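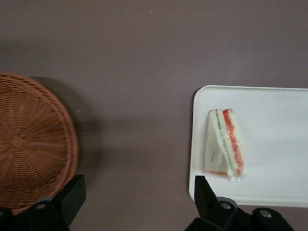
Home Archive Kitchen Repairs About Contact
Search this site Enter keywords Go

Lunch trays, baskets, and the problem of the table in between

Print this post | E-mail this post

I have changed the way lunch gets laid out at the flat in Jandbridge. The old method was to put everything on one large board and let people pick. It produced crumbs across the full width of the table and a board too heavy to carry in one hand. The replacement is a shallow white tray for wrapped food and a round wicker basket for anything that is not wrapped. A sandwich in its wrapper goes on the tray. Rolls, fruit and crackers go in the basket.

The tray first. It is rectangular with rounded corners and a raised rim. The rim matters more than I expected. My previous tray was an Oditz with a completely flat edge, and a wrapped sandwich would slide off it at a fairly modest tilt. I tested this in the kitchen with a folded towel under one end, adding folds until the sandwich moved. The rimmed tray held at every height I was willing to try. Off-white also shows dirt at once, so it gets wiped after each use. The Oditz was dark brown and I suspect it went several weeks at a time without a proper wash.

The basket took longer to choose. I wanted a woven base that starts from a central hub, with the strands running outward to a thick rim. The other common type has a flat disc of board with the sides woven up from it, and on the two I have owned the disc came loose. A radial base has no joint to fail. Its weakness is that crumbs lodge between the strands near the hub, where the weave is tightest. A dry pastry brush gets most of them out. Do it over the sink, from the underside first, then turn the basket and tap the rim.

I do not wash wicker under the tap. I did it once in May and the basket was still damp the next morning at the center. A barely wet cloth on the rim is enough.

Spacing

The table in the back room is 115 cm long, and I had been losing a good part of that to bad placement. The current arrangement is basket on the left, tray on the right, with a gap between them wide enough for a hand and a cup. I tried the reverse for a while. It put the basket next to the window, where the fruit warmed up by early afternoon.

The tabletop is a dull mauve-gray that I did not pick and have grown used to. It hides tea rings well. It hides flour badly, and every pale speck shows if the light is low enough. I wipe it before the trays go down and again after they come up, with a cloth kept for that purpose only.

Wrapping

Small sandwiches travel better than large ones. A full-size roll cut in half and wrapped as two pieces keeps its shape; the same roll wrapped whole tends to split along the side. I fold the long edges over first, then tuck the ends underneath so that the weight of the bread holds them shut. No tape. Paper from the Qian shop on the corner comes on a roll 40 cm wide, and a piece 60 cm long is too much for one sandwich. I now cut it shorter and keep the offcuts for cheese.

Filling order, for anything with tomato: bread, butter to the very edge, cheese, tomato, cheese, bread. Butter that stops short of the crust leaves a soft ring by noon.

Storage

Tray upright in the slot beside the oven — it fits with a finger's width to spare. Basket upside down on the top shelf, so dust lands on the outside of the base. The shelf came out of the old place in Oltstead and is 87 cm wide, which leaves room for a second basket if I ever find one with the same weave. The shop has only the board-bottomed kind at present. I have asked them to put one aside when the next delivery comes in.

Older: Descaling the kettle | Newer: Shelf brackets, second attempt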